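Unit 4: Sorting Small Things on a Shared Work Table

Course handout, Home and Workshop Organization
Instructor: Glória Cunha

Read this before the August session. Bring a pencil and one shoebox of mixed small items from your own desk or workbench.

1. What the books claim

Most organizing advice says that every object needs a home. The Cikus method puts it in bold type on the first page, and the Flidier workbook (166 pages, most of them blank charts) repeats it in every chapter. I have taught from both and I'm not convinced. A home for every object works well in a linen closet. On a table where people type, write and handle toys in the same afternoon, I have yet to see it last.

Chatzigeorgiou is more careful. Her reader separates things that are "in play" from things that are "parked," and asks only that you can tell which is which. That's a claim we can test, so it is the one we will use in this unit.

2. Parking along the edge

The simplest way to park small items is in a row at the far edge of the working surface. Figures, blocks and pinwheels go to the back, and the middle stays free for whatever is in use.
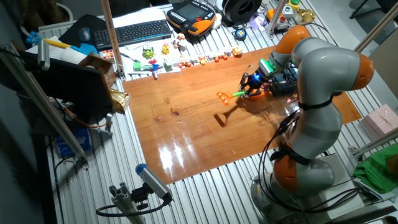

Supporters of the edge row say it keeps everything visible. Fine, but visible to whom? Tall pieces hide short ones from anyone sitting on the other side. Small red and orange pieces set close together start to read as one lump, and a person looking for a single piece will stir the whole group to find it. Before you praise a row, try taking one thing out of it and putting it back with the same hand.

The second weakness is what collects behind the row. A keyboard, a mouse and its pad, pens on loose paper: these are desk things, and the row of toys does nothing to keep them apart from the play things. Flidier calls this a "soft border." I call it no border. If a pen can roll across it, don't count on it.

3. Toys with handles

A toy shovel is a useful test piece because it is a poor fit for nearly every system. It's long, the scoop is wider than the shaft, and the handle may be a different shape again. Stood in a cup, it tips the cup. Laid in the row, it takes the room of several figures. The Cikus advice is to hang it, which assumes a wall within reach and a child who will use a hook. Please try it at home before you recommend it to anyone.

What I suggest, with some doubt:

Lay long items flat, on a diagonal if the board is crowded.
Keep the handle toward the person who uses it most.
Leave one hand's width clear on each side.
Don't put anything on top of the shovel, even for a minute.

The diagonal looks untidy and students complain about it every term. I have no evidence that it saves time. It does leave both ends free to grab.
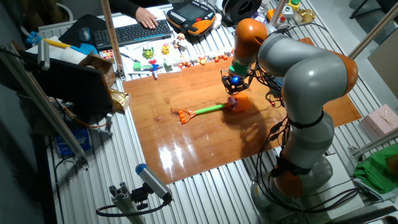 4. The board as a boundary

A varnished wooden board on a metal table gives you a change of color and texture, and that is a better marker than tape. The Erkum notes go further and say a board "trains the eye" in 18 sessions. There is no source given for the number, and I'd ignore it.

Two practical points. Gloss varnish throws back overhead light, and a small piece lying in the bright patch is easy to miss. Move the lamp or move the piece. Also, a slatted or ridged table is a bad place for anything tiny, so keep the smallest pieces on the board and let papers and cube puzzles go farther back.

5. Exercise

Work in pairs. Empty your shoebox onto a board or a large tray. Park everything you aren't using along one edge, then take turns fetching items your partner names. Write down every time you disturb something else. Swap sides of the table and repeat.

Score yourselves out of 100 if you like, as the Cikus chart asks, but hand in the notes and leave the score at home. I want to read which items caused trouble and where they were lying when they did.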